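The **Surine gripper** is a hand-held gripper built by hobbyists, at home or in a shared workshop. A person holds it by the handle and uses it to pick up everyday things, and the movements can later be used to teach a robot arm. The name comes from the Surine workshop, where the first plans were drawn and where the plans are still kept.

## History

The first version was made by Salamatu Oyelaran in a kitchen, with a printer borrowed from a neighbour. It was a single gripper, for the right hand only. The fingers bent when the object was heavy, and they were made thicker in the second version. A pair for two hands followed in November of the same year, when the work moved to the shared workshop and more people joined.

A builder in Plavdale published a separate set of plans, known as the Plavdale handle. It has a longer grip for people with large hands. Parts of the two designs can be exchanged, except for the finger mounts.

## Construction

The gripper has three main parts: the handle, the body with the linkage, and the two fingers. When the trigger is pulled, the linkage brings the fingers together, and a spring opens them again. The plans give 9 printed parts for each gripper. The fingers are usually printed in one piece, as solid blocks with flat inner faces. Many builders use a different colour for the fingers, often the colour that is left on the spool.

A new pair of fingers is first checked open, with nothing between them. The two faces should stand opposite each other at the same height. If one finger is higher, its mount is loosened and set again. Small rough places on the outer edges do no harm, but the inner faces should be smooth.
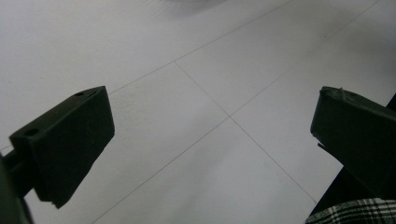 Oyelaran has written in the workshop notes that she would sand the inner faces a little and then stop, as too much sanding makes them round and a thin object will turn in the grip. Other builders do not sand at all and glue a strip of rubber to each face. Both methods are accepted in the plans.

The cable leaves the body at the rear. It needs enough length for the arm to turn freely, and it should not be pulled tight over the edge of the table. In the early versions the plug was the part that failed most often. A clip for the cable was added later - it is not required, but most builders print it.

## Work surface

The gripper can be used on any firm table. A light board marked with squares is common, as it helps to put objects back in the same position. Aluminium rails beside the table are used in some workshops to hold other equipment. The board should lie flat, and it is better if it does not shine under the lamps.

## Use

Practice normally begins with one hand and a single light object. Brushes, cups, spoons and small baskets are popular. Long objects are more difficult, for they may tilt between the fingers, and the user has to learn where to hold them. A wooden hairbrush, for example, can be gripped by its head so that the handle points down. The second gripper may stay open and wait while the first one works.
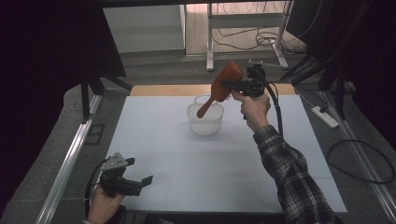

Effiong found the brush harder than any cup, and thought beginners should try it only when they can move the small things without looking at their fingers. The Tatlı guide, which is a short text for new users, places long objects in its last chapter. It recommends 50 slow repetitions with each hand before any work with two hands together.

## Variants

- **Gratow** - a lighter body with a shorter linkage. The jaws open less wide.
- **Plavdale** - the long handle described in the history section.
- **Tatlı** - the standard body with narrow fingers, made for spoons and pens.

## Maintenance

The screws of the linkage become loose with use and are tightened by hand. The spring is changed when the fingers no longer open fully. Worn fingers are replaced in pairs, also if only one of them is damaged.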